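Comparison of Two Finger Pad Geometries on Hand-Held Grippers for Bimanual Handling of Bedding

Project report, Robotics Laboratory Course II
Group members: Areti Bakalis, Duygu Dağdelen, Arvo Seppälä
Supervisor: Heikki Koskela

1. Background

The laboratory course requires each group to compare two variants of one component under otherwise fixed conditions. Our group chose finger pads for hand-held parallel grippers used in pairs. Hand-held grippers let a person demonstrate a task directly with the end effector, and the recorded motion is later used to train a policy for an arm. If the pads slip during demonstration, the recording is wasted, so pad choice matters before any arm is involved.

Rigid objects were covered by last year's group in their work on the Horham tray sorter. Their report recommends wide, flat pads and gives no results for cloth. We restricted our work to soft items found in a bedroom: blankets, sheets and pillow covers.

2. Equipment

Two hand-held grippers of the same mechanical type were used, one in each hand. Each has two jaws driven through a linkage and closed by a trigger. A camera on the gripper records the workspace in front of the jaws with a wide-angle lens. Jaw opening is logged by an encoder in the housing.

Pad A is the flat pad supplied with the gripper. It is rectangular and meets the opposite pad over its full face when closed.

Pad B was made by the group. It has the same outline but carries shallow transverse grooves and a beveled leading edge intended to slide under a fold. The first version was printed at too high an infill and did not flex. The second version, which is the one reported here, was cast in softer material from a printed mold.

Logging was done with Mustus, the recording program maintained by the laboratory. We used the default settings except for the encoder filter, which was turned off after we found that it hid short slips.

3. Task and procedure

The task has three stages. In stage one, the left gripper takes hold of a blanket lying on a made bed and raises a fold. In stage two, the right gripper takes the raised material a short distance from the first grip. In stage three, both grippers move apart and the blanket is laid flat toward the foot of the bed.

A trial was counted as successful if all three stages were completed with no regrasp. A regrasp was defined as any full reopening of a jaw after first contact with the cloth. The operator was not told to hurry, and no time limit was applied. 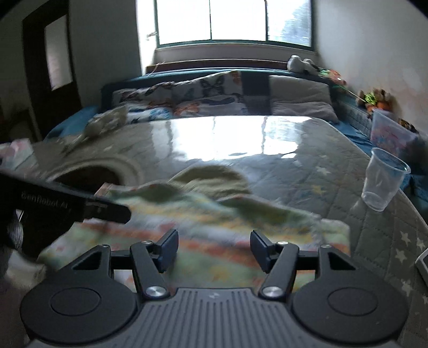
Stage two is where the choice of pad has the most effect. The left gripper can press down into the mattress and close on whatever gathers between the jaws, while the right gripper has to take cloth that is hanging and moving. With Pad A the operator tended to wait for the blanket to settle before closing. With Pad B the operator closed earlier, and the beveled edge usually caught the fold from below.

Items already on the bed were left in place during the sessions. We considered clearing them for repeatability, but the supervisor advised against this because the demonstrations are meant for training in homes as they are found. The blanket was shaken out and dropped again before every trial so that its folds were different each time.

All trials were performed by two operators, Bakalis and Dağdelen. Seppälä ran the logging computer and judged success from the encoder trace and the video afterward.

4. Results

A total of 94 trials were recorded. Of these, 49 used Pad A and the remainder used Pad B. The numbers are unequal because one Pad B came loose from its backing and could not be reattached before the end of the session.

Most failures with Pad A occurred in stage two. The typical trace shows the jaw closing to near zero opening, which means that the pads met with no cloth or only a thin edge between them. The jaw was then reopened and the trial counted as failed.

Failures with Pad B were fewer in stage two but appeared in stage three, where Pad A had almost none. When the grippers moved apart, the grooves held the cloth firmly and did not release it cleanly on opening. In 7 trials the blanket followed the jaw after release and had to be shaken off. These were recorded separately as sticking events. They do not meet our definition of a regrasp, and we left them out of the failure count, but a policy trained on them would learn the shaking motion as well.

Thin sheets were tested in a preliminary session only. Both pads picked up the fitted sheet along with the item on top of it when the operator pressed down too hard. We did not find a difference between the pads on this point and did not pursue it.

5. Camera observations

The wide-angle lens keeps the other gripper in view for most of stage two, which helped when judging the distance between grips. Two problems should be noted. Daylight from a window behind the bed overexposed the upper part of the image in the daytime sessions, and automatic exposure then changed visibly when the operator leaned forward. Fast lifting also blurred the cloth. We repeated 20 of the trials in the evening with ceiling light only. Exposure was steadier, but the blur was worse because the shutter time increased.

The Skukatine lens hood was tried and removed. It blocked part of the view of the finger pads.

6. Sources of error

The operators became faster over the course of the work. Pad A was used first in most sessions, so part of the advantage of Pad B in stage two may be practice. Alternating the pads would have corrected this, but changing a pad requires removing four small screws, and we did not plan enough time for it.

Success was judged by one person. Oona Kallio from the neighboring group reviewed a subset of the videos and disagreed with the original judgment in a few cases, all of them involving partial jaw reopening. The definition of a regrasp should give a threshold in millimeters.

7. Recommendations

For thick blankets we recommend Pad B on the right gripper and Pad A on the left. This combination was tried informally at the end of the final session and no sticking was noted, but there were too few attempts to report a rate. The groove depth of Pad B should be reduced before further use, and the pad should be bonded to a metal backing plate. Exposure should be locked at the start of each recording.

Mold files, encoder logs and the trial sheet are stored in the course folder under the group name.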